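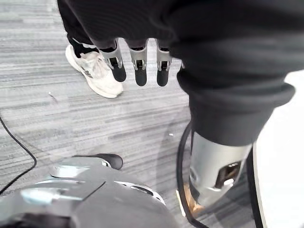

Pay the People Who Watch Our Toddlers

By Mylene Estrella
Mar 10, 2026

My mother kept other people's children in her front room for most of my growing up, and I don't think she ever once called it a business. She called it "having the little ones." They came before breakfast, some of them still in pajamas, and they left when their parents got off shift at the mill or the hospital. She fed them, taught them their colors, got them through the chicken pox and sent them off to kindergarten knowing how to zip a coat. When she finally sat down and worked out what she'd been earning, she closed the notebook and put it back in the drawer, and we didn't talk about it again for years.

I've been thinking about that notebook because the Husden town council is about to decide what to do with its child care money, and I'm worried it is going to spend it in the wrong place.

The plan on the table would put nearly all of it into a new building out on the Kondura site. I've seen the drawings and they're lovely. There's a covered play yard, and little sinks at little heights, and big windows on the south side. I would have loved a place like that for my own two. But a building doesn't change a diaper, and we already have rooms in this town standing dark on weekday mornings for want of a grown-up to put in them.

Ask Aileen Aquino. She runs the center behind the library, and she has 4 classrooms and enough teachers for three. The fourth has cots, a rug, a fish tank (the fish are fine, she takes them home on long weekends) and a waiting list of families who would fill it tomorrow. She lost two teachers last September, both of them good, both of them people the children ran to. One went to the warehouse off the highway and the other went to a dentist's front desk. I can't blame either one. If you can make more money booking cleanings, and get health insurance with it, and go home without applesauce in your hair, that's a hard offer to turn down when your own rent is due.

Now, I know the argument on the other side, and Neville Hartley made it well when we got to talking after the last council meeting. He says a building is a thing you pay for once, and wages are a thing you pay for every year, and a careful town ought to be wary of promises that come around again every July. He's right that it's a bigger promise. I'd only say that we make that kind of promise all the time. We plow the roads every winter. We pay the third-grade teachers every year, and I've never heard it suggested that we build a second elementary school and hope for the best.

What I would like to see is a simple wage supplement, paid straight to the people who work with children under five, in centers and in homes both. Jericho Javier, who served on the school board with me, has sketched one out at $500 a month for each full-time teacher or licensed home provider. By his count that would cover 70 people in Husden and the towns that send children here. It isn't a fortune. For somebody deciding whether to stay another year, though, it could be the car payment and a good piece of the groceries, and I think a fair number of them would stay.

And staying matters more than most of us remember once our kids are grown. A two-year-old doesn't care a bit about the windows. She cares that the same person is at the door on Thursday who was there on Wednesday, and that this person knows she wants the blue cup and is scared of the hand dryer. My youngest had three different teachers in one year – this was back when we lived over by the Akitz bakery – and he cried at drop-off every time the face changed. The year after that he had Mrs. Baluyot from start to finish, and he talked in full sentences by spring. I won't claim she did it all herself, but she surely had a hand in it.

Her husband, Amado Baluyot, told me she still gets graduation announcements in the mail. She keeps them in a shoebox.

I'm not asking the council to throw the drawings away. Keep them. Fix up Aileen's fourth room if it needs fixing, get it staffed, see who comes and who stays, and then let's talk about Kondura with some experience behind us. The petition at the library desk has 536 names on it as of this week, and there is plenty of room at the bottom for yours. The council takes comments at the start of its next meeting, and you don't have to be a good speaker. I'm certainly not one, and they've always let me finish.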